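Lining a Work Table with Brown Paper for Food Scrap Sorting
Kitchen and Bench Notes, Caldale
Prepared by Saranya Kartha
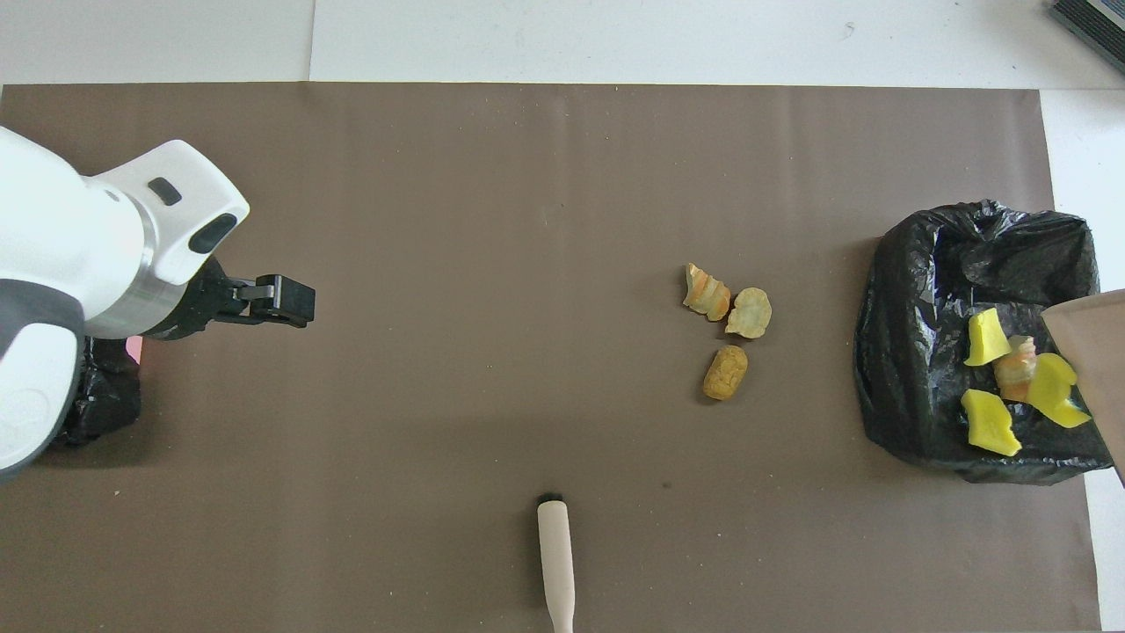
Brown paper over a white tabletop, with three small scraps placed close together and a crumpled black plastic item at the left.

Purpose
A paper liner keeps grease and starch off the tabletop during small sorting jobs and shortens the cleanup to one fold. The method below applies to dry or nearly dry scraps: peel, chips, crusts, breaded pieces. Liquids, sauces and coffee grounds go straight to the bin or the drain strainer.

Paper
Use plain uncoated kraft paper, matte side up if the two sides differ. Waxed or glossy stock lets small pieces slide and cannot go in most compost. Cut the sheet to leave a narrow margin of bare table along at least one edge. The margin gives a grip point for lifting and shows when the sheet has shifted. Roll curl can be removed by rolling the sheet backward for a minute before laying it down. Minor creases do not affect use.

Sorting
1. Wipe and dry the table. Moisture under the sheet softens it and leaves fibers on the surface.
2. Lay the paper flat and set tools and bags near one side.
3. Empty scraps toward the middle, spaced so each piece can be picked up singly.
4. Separate raw vegetable matter from fried or oiled food. Raw peel goes to compost. Fried pieces go to trash unless the local collection accepts cooked food.
5. Pull out plastic film, ties and labels before anything is bagged.

Curled peel should be flattened or chopped before composting. Tight coils dry out and break down slowly. Chips fracture under pressure and should be lifted by the rim, using a light grip. Breaded pieces shed crumbs and are best moved last.

Cleanup
Fold the long sides to the center, then the ends, and carry the packet level. Paper with light crumbs may be shaken out and used again. Discard any sheet with translucent spots, as the oil has already passed through.

Stains on a white top
Check seams first. Use warm water and dish soap on a soft cloth, working along the seam, then dry. Avoid scouring powder on laminate.

Corrections to this page: Rekha Poojary. Page ref. 627.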